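Release Condition

The task was written on one line of the protocol: pick up the ball, place it in the can. Under it came the conditions. The can stood anywhere in the far half of the table. The ball started in a cell drawn from the list, and the cells were marked out in blue tape. An episode began with the gripper clear of both objects and ended with the ball in the can and the gripper clear again. Anything else was a failure or a discard, and the difference between the two took up most of page 3.

Demyd Prokopenko had the desk. The desk position carried four duties, which were to set the objects, start the recording, watch the arm and grade the result. He had both pendants in front of him, and the rule was that the person at the desk did not look away from a moving arm. He had got used to it in a week. He found a way of sitting that did not hurt his neck, and he stayed in it.

Oleksandra Kushnir drove. She did this from the Sturitz office over a link, with a controller in each hand and the table cameras on her screens. They had met once, at an induction, and had spoken mostly about parking. Since then they had recorded almost every working day together, and the whole of it could have been printed on a card.

"Set," he would say.

"Driving."

"Good. Reset."

The target was 2,000 graded episodes by the end of September. The collection software was called Mova and had been written by Yevhen Fedoruk, partly on the train. It stored the joint positions, the state of the gripper, the views from the table cameras and the grade. It did not store the audio, so there is no record of the Monday when the link dropped and Demyd went on saying "set" at the same interval until it came back.

By the second week the times had settled. Oleksandra was quick on the approach and quick on the grasp. Over the can she stopped. The ball hung there for a second, sometimes longer, and then she let go and it went in. Demyd noted it in the remarks column as "dwell at can" and graded the episodes good, as the protocol did not mention dwell. After a while he stopped noting it. It was in nearly every row.

Yevhen saw it in the plots. He sent a message to the project list asking whether the dwell should be trimmed out before training. He attached one of his histograms, with the axis labels missing as usual, and proposed a threshold.

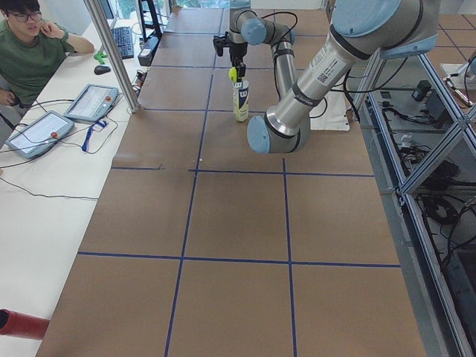
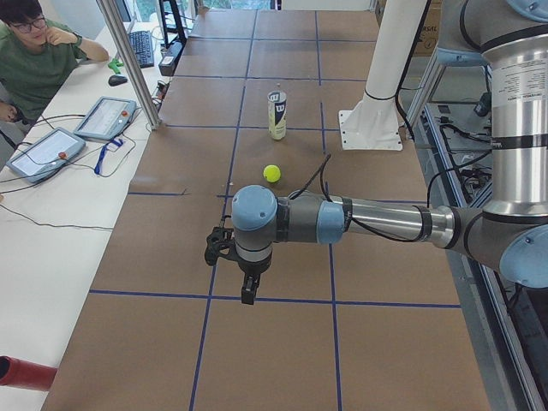
Waltraud Hamann replied that nothing was to be trimmed. A demonstrator who waits is waiting for something, she wrote, and if the reason is visible to the cameras the model may find it, and if it is not visible the model will learn to wait at random, and in either case she would like to know which before anyone deleted a second of it.

Yevhen answered that the reason was obviously caution. The ball was only a little narrower than the can. He left the dwell in.

They trained on what they had. The first evaluation was run with Demyd at the desk and Oleksandra's controllers switched off, and the model placed the ball in all 7 trials. It approached well. It stopped over the can as she did, held, and let go. Yevhen wrote "transfers cleanly, incl. dwell" in the results table and booked the demonstration for Krawczyk, the customer.

The demonstration was at ten in the morning. Didier Gaillard had come up to run it, as he ran all of them, and he took the desk himself. Demyd stood by the door with the visitors. Didier sat upright with both hands flat beside the pendants, which he considered correct practice, and started the run.

The arm went to the ball and took it. It carried the ball to the can and stopped. It went on being stopped. The log has the joint velocities at zero for 77 seconds, at which point Didier ended the run from the pendant and said that they would try a different cell.

The arm took the ball from the different cell and held it over the can.

"Is it thinking?" one of the visitors asked.

"It is within tolerance," Didier said. That was true of every quantity displayed.

In the afternoon, when the visitors had gone, Yevhen checked the camera calibration, the gripper firmware and the lighting, in that order. None of them had changed. He restored the weights from the morning of the evaluation and got the same behaviour with himself at the desk. He then asked Demyd to sit down and show him exactly how he had started the trials, key by key. Demyd sat down, started the run and watched the arm. It approached, stopped, held for a second and released.

"What did you do?" said Yevhen.

"Nothing. Space bar."

"Do it again."

He did it again. It released. Yevhen sat down and it did not release. They alternated until five o'clock and put the results in a table. The column for Demyd was all successes and the column for Yevhen was all timeouts, and there was no third column, as everyone else had gone home.

Oleksandra was still on the link. She had been listening for a while.

"It's his hand," she said.

Yevhen asked her to repeat it.

"When he sets the objects he reaches over the table. Sometimes he reached back in to straighten the can. In the first week I nearly put the gripper on his wrist. So I started to check before I let go. I look at the left side of the picture, and if his hand is up on his face, I know where it is. Then I open."

"Every time?"

"It's page 3," she said. "Do not release with a hand in the workspace."

"It doesn't say where the hand should be."

"No. So I picked somewhere."

Yevhen drew a box round the desk area in one of the camera views, blanked it and ran the model from Demyd's seat. It carried the ball to the can and held. He removed the box and asked Demyd to put both hands on the desk. It held. He asked him to put the right one back.

Demyd did not at first know what was meant by back. He had to think about where it usually was. Then he leant his cheek on it, and over the table the fingers opened and the ball dropped in.

The report was one page. Under "cause" Yevhen put "operator release conditioned on posture of desk attendant; condition visible in side view; learned as demonstrated". Under "remedy" he listed three options. They could crop the side view and record the set again. They could keep the set and add episodes with other people at the desk in other postures. Or they could move the attendant behind the camera, and that would need a longer cable for the pendants and a new risk assessment.

Waltraud Hamann chose the second, and asked for the condition to be kept. She wanted the arm to wait when a hand was over the table and at no other time, and said that the present set was a poor way of teaching this but that the operator's intention had been sound. Page 3 was rewritten to give the attendant's hand a defined location. Didier asked for it to be flat on the desk. The request was entered as a comment.

Recording started again the week after. There was a rota for the desk with Yevhen and Didier on it and a list of postures to be worked through, numbered, with a column to tick. Demyd had the early slot. His first posture was arms folded.

"Set," he said.

"Driving."

The ball came across to the can and stopped above it. He waited. He looked at the arm, as the rule required, and kept his arms where they were.

"I can see them," Oleksandra said. "It just takes me a moment."

The ball went in. He graded it good and, after some thought, wrote "dwell at can" in the remarks.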